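Uvis cell, equipment budget: status at 29 November 2025

The Lernum quote for the second two-arm station was received in October. It covers both arms, grippers and the mounting rail. Cables are priced separately. 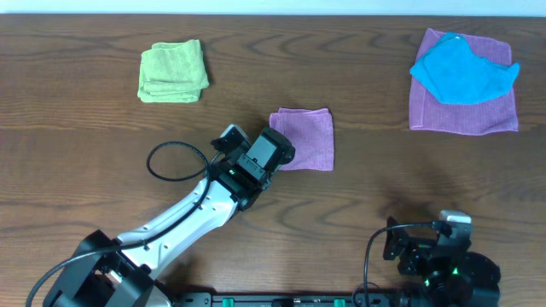

Of the 44 spare parts requested, 30 are approved. The rest wait on the Kuipers price list. Lead time is 24 days from order. We ask to move $1,000 from travel to spare gripper fingers. Microfiber cloths stay under consumables.

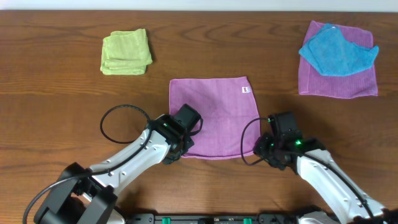 Figure 2. Two-arm station with cloths, left gripper on the center cloth.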